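Gornumier Racquet Association Members' Forum
Board: Competitions and Results
Topic: Doubles entry rules for the February Open
Posts in this topic are moderated. Please keep replies to the subject.

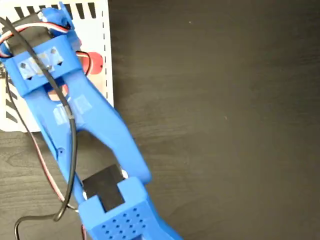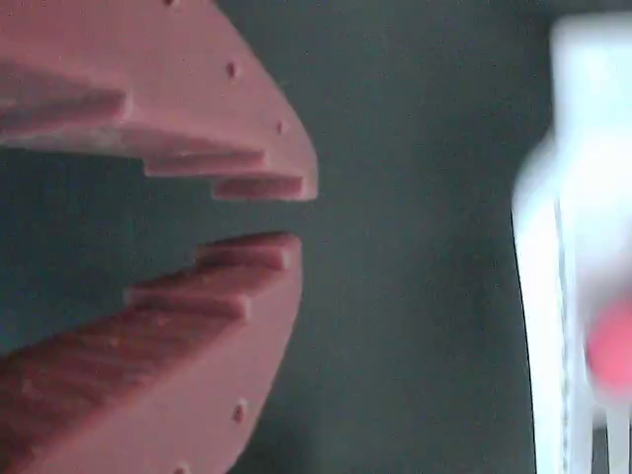

Kęstutis Jaunzems
Competitions Secretary

Members are asked to note the revised entry conditions for the doubles events at the February Open, to be played on the indoor courts at Kodness. Entries close on 24th December. Each pair must enter jointly, and both players must hold a current membership at the time of entry. A pair may replace one player after the closing date only on medical grounds, and the request must reach this office before the draw is made.

The deciding set in all doubles matches will be replaced by a match tie-break to ten points. The final is exempt and will be played as a full third set. The draw is limited to 76 pairs across all grades.

Questions may be posted in this topic.

----

besel_baseliner
Member

Thank you for the notice. I wish to register an objection to the match tie-break. Pairs from the Besel club travel a considerable distance to Kodness, and a first-round match could now be over in under an hour. The full third set was kept last season and I recall no complaint about the schedule from our side. Was the membership consulted before this was changed?

----

Marinho_Doubles
Team Captain

I must respectfully disagree with the previous poster. Last season my second pair went on court for their quarterfinal well after nine in the evening, having waited since midafternoon. A shorter deciding set is the usual practice at many club events and the players adjust to it quickly. I support the change.

I do have a question on replacements. If a player is injured between the closing date and the draw, may the replacement come from a higher grade?

----

Kęstutis Jaunzems
Competitions Secretary

In reply to besel_baseliner: the format was put to club captains in the autumn circular. The Besel club did not return a response. The format for this year is settled, but comments made here will be kept for the review after the event.

In reply to Marinho_Doubles: no. The replacement must be of the same grade as the injured player or lower.

----

besel_baseliner
Member

I have asked our captain, and he states that the circular was never received. I would request that it be sent again to all clubs so that the matter is on record. I would also point out that the final being exempt creates two sets of rules within one event. A pair may reach the final without having played a single full third set.

----

lefthand_return
Member

The point about the final is a fair one, though I would resolve it the other way and use the match tie-break throughout. Spectators last year had mostly left by the time the trophy was presented.

May I also ask whether the prize fund of 500 is to be divided between all grades or reserved for the top grade? The entry form does not say.

----

Tõnu Tamošiūnaitė
Tournament Referee

The prize fund applies to the top grade only. Trophies will be given in the remaining grades. The entry form will be corrected.

With regard to the format, there are 4 courts available at Kodness, and the hall must be cleared by ten each evening. I cannot schedule full third sets in the early rounds under those conditions. The final has a court to itself on the closing afternoon, and I see no difficulty in playing it in full.

The circular will be sent to all clubs again this week.

----

Marinho_Doubles
Team Captain

Noted with thanks. Our entries will be submitted on the corrected form.

----

besel_baseliner
Member

I thank the referee for the explanation. I remain opposed, and Besel will raise the matter at the review. We shall enter 3 pairs.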